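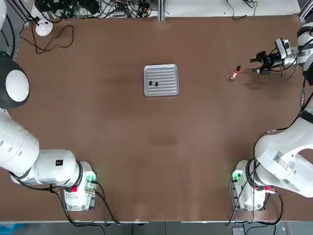
Back on the press bench: the Brellix roofing case

I know I promised you all a piece on the parking appeals this time round, and it's coming, but I spent most of the past fortnight at the Crown Court in Manton and I'd rather tell you about that while my notes still make sense to me. (My shorthand has a shelf life. After three weeks it might as well be knitting instructions.)

If you live in Ukby or anywhere along the Heywood road you'll probably know the case I mean, or know somebody who had the knock on the door. It's the Brellix Roofing one. Two men and a woman, all from outside the county, who went round our villages in October telling people their ridge tiles were about to come down. I wrote a short bit on it when they were first charged and had more emails than I've ever had about anything, including the swan.

I'm not going to name the three of them. The court did, and it's all been in the regional paper if you want to look it up, but I decided when I started this newsletter that I'd stick to what happened and leave the faces to others. A few of you have disagreed with me about that and I do read those emails, I promise.

So, how it went. One of the men would turn up mid-morning, usually between ten and eleven, in a navy fleece with Brellix stitched on the chest. He'd say they were doing a job for a neighbour, he'd been up the ladder and couldn't help noticing a slipped tile. Very friendly, by all accounts. He'd ask for £100 to "secure it" and most people thought that sounded fair enough, and I have to say I'd have thought so too! A hundred quid against a hole in the roof with winter coming on. You'd pay it.

Then he'd go up, and come down looking worried, and there'd be photos on his phone of rotten battens and soaked felt. The prosecution's case was that the same handful of photos did the rounds of every house. One of them had a chimney in the background with a fancy pot on it, and the jury were shown a street view of a bungalow in Ukby that has no chimney at all. I've sat through a lot of evidence in that building, most of it phone records, and I don't think I've ever seen a jury lean forward quite like that. One chap in the back row took his glasses off and put them on again.

After that the price went up, of course. It went up by stages. First the battens, then the felt, then a "structural survey" that was carried out in the time it took one witness to make a pot of tea. The woman did the paperwork. She had proper headed invoices and a phone voice, and she'd ring in the afternoon to say the office had managed to hold the price if the money could be moved before 5. One witness had kept every invoice in a biscuit tin, in date order, and the barrister thanked her for it twice.

There were 20 households on the charge sheet in the end. The officer in charge told the court he thought there were others who hadn't wanted to come forward. I believe him, because two people have written to me since the autumn saying it happened to them and asking me not to pass it on. I haven't. But if either of you is reading, the line is still open, and you wouldn't have to go to court now that it's finished. 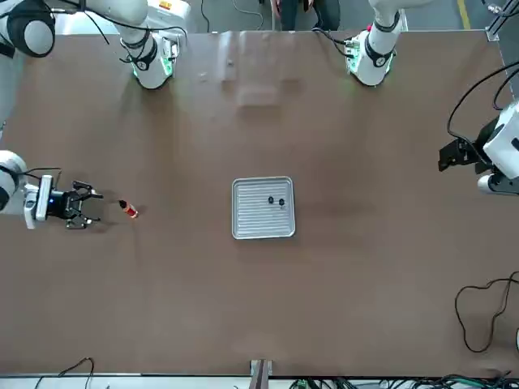 The bit I keep going back to is the defence. Both men said they'd believed the work was needed and that Brellix was a genuine firm. The younger one said he'd only ever been a labourer, paid cash at the end of the day, and that he didn't know what was on the invoices. He gave evidence for a whole afternoon and I changed my mind about him at least twice. He was asked why, if he was only labouring, he was the one who'd driven a retired lady to her bank in Heywood and waited outside with the engine running. He said he was being polite. There was a long silence after that and the judge asked if anyone wanted a break.

The older man didn't give evidence, which is his right, and the judge told the jury all about what they could and couldn't make of it. The woman did, and I thought she was the best witness of the lot from a purely technical point of view. Calm, clear, never got cross. Her account was that she'd answered an advert for remote admin work and typed up what she was sent. Then the prosecution put up the company registration, with an address that was a launderette, and asked who had filled in the form. It had gone in from her own email account. She said somebody else must have had the password.

The jury were out for a day and a bit. I did the crossword, then somebody else's crossword, and ate a truly awful egg sandwich from the machine by the lifts. (The café has been shut since the spring. There's a notice saying it'll be back soon and the notice itself has started to curl.) A good few of the families had stayed, and they'd got to know each other by then. One lot had brought a flask and cushions for the benches, and by the second morning they'd brought a spare cushion for me. I was very touched, even if it did have a cat on it.

Verdicts: the older man and the woman guilty of conspiracy to defraud, the younger man not guilty of that but guilty of a lesser money-related charge that he'd been facing as an alternative. There was a bit of a gasp from the public seats at the split, and I understand why, but having heard his afternoon in the box I can see how twelve people got there.

Sentence won't be until the reports are in. I'll go back for it. There will also be a separate hearing about the money, to work out what can be recovered and who gets what, and I'm afraid those drag on. One of the sons asked me in the corridor whether his mum would see any of it again and I had to say I didn't know. I've seen people get a decent share and I've seen people get a letter and a cheque that wouldn't cover the bus fare.

A few practical bits, as lots of you asked last time.

If somebody tells you there's something wrong with your roof and you didn't ask them to look, you can shut the door. You don't owe them a chat. Several of the witnesses said they'd felt rude, and I know exactly what they mean, I once bought a set of dusters I didn't want for the same reason and then bought another set.

If you've already paid, ring your bank first. Use the number on the back of your card, and do it the same day if you can. Then report it. Keep the invoices, the flyer, the scrap of paper with the mobile number on it. In this trial it was a flyer that linked Ukby to the Heywood jobs, and it had been used as a bookmark in between.

And if it's your parent or your neighbour, go gently. The thing that came up over and over in the statements was how embarrassed people were. One man hadn't told his wife for a month. He'd been cancelling things so she wouldn't notice the account was down. He said in court that he used to run a depot and had thought he was a good judge of people, and he had to stop for some water after that. I put my pen down for a minute too.

I should say a word for the police team, having moaned about them in this newsletter more than once. The detective on this was on her own with it for the first part, going house to house in the rain with a folder, and several families went over to shake her hand at the end. She looked as if she'd rather be anywhere else.

Right, some housekeeping. A reader in Manton tells me I got the opening hours of the court's public entrance wrong in the last issue. It's nine, and I wrote half past, so sorry to anyone who stood about outside feeling early. Anyone can go in and watch, by the way. You don't need a reason or a ticket, you only have to turn your phone off and go through the bag check. Take a cushion.

Parking appeals next time. I've got a whole folder of them, and the one with the hearse is worth the wait. If you've a story about Brellix that you'd like to share, with your name or without, just hit reply and it comes straight to me. I'll be slower than usual answering as I've 3 issues' worth of post to get through, but I do answer.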